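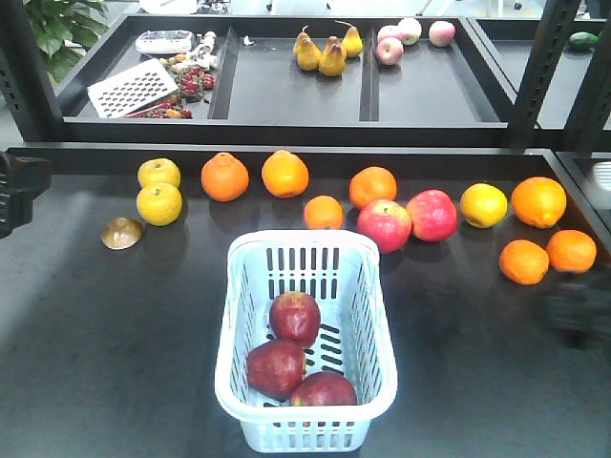 Start with the back room, before any of the slides about sales. Most of what goes wrong with a fruit display at a small store is decided while the fruit is being sorted, so I want to spend the first 10 minutes there. Sort by kind first and by color second. On the gray table you have oranges of different sizes, yellow apples, red apples with a yellow-green blush and one lemon, all in one loose row, and the dark red apples are by themselves in the blue basket. Leave this up while people find their seats. Ask which fruit they would put in the basket next. Most will say the other red apples. Let them say it and move on, the answer comes with the third slide.

Slide 2. Who we are, keep it short. Clivulier is a grocery co-op with a produce counter at the front and a bigger one at our Torkerton store. The Torkerton counter is the one with the numbers, so when I say "the counter" from now on, that is the one I mean. Mention that we tried this in June, when apples are slow and soft fruit takes the good spots.

Slide 3. Blushed apples and dark red apples do not go in the same basket. Shoppers read a mixed basket as leftovers. They pick through it, and picking through is what bruises fruit. Say this slowly. If anyone asks about variety packs, those are priced and bagged and are a separate question.

Pause for a sip of water.

Slide 4, baskets. Points to make:
Slotted sides let air through and let the shopper see what is inside.
A rounded rim is easier on the hands and on the fruit.
One layer for soft apples, two at the most for firm ones.
Keep the basket the same color down the whole counter. We used light blue. Green made the limes disappear.
Wash them at closing. Slots collect dirt and stickers.

Slide 5, citrus. Oranges vary in size more than people expect. We put the large ones at the back and the small ones in front, and we stopped mixing them in one price bin. Lemons get their own basket even when there are only a few — a lemon in with the oranges gets passed over.

Slide 6, the numbers. Read them off the chart, do not try it from memory. In the month before the change we threw out 646 apples at the counter. In the month after it was 478. Customers at the counter went up a little, to over 876 a week, so the drop did not come from fewer people handling the fruit. Be clear that this is one store and one month. Someone will ask about cost. The baskets were the only thing we bought.

Slide 7, Jultero. This is the name of our sorting sheet, one page, laminated, hung at eye level by the table. It has four lines on it: kind, color, size, soft spots. New people follow it in that order. Experienced people skip to soft spots and then have to go back for size, so ask them to follow it as well. Copies are on the chair by the door.

Slide 8, the Ok sticker. A sorted basket gets a round sticker on the rim that says Ok and the hour. No sticker, it does not leave the back room. We had trouble with this in the first week — people put the stickers on before they sorted. Now the stickers are kept at the far end of the table and you reach them last.

If time is short, drop slide 5 and keep slide 8.

Questions. Likely ones are bananas (hang them, away from the apples), pears (one layer, stems up) and whether this works with plastic bags (we have not tried). Lights up. Collect the clicker and leave the basket slide on the screen while people pick up their copies.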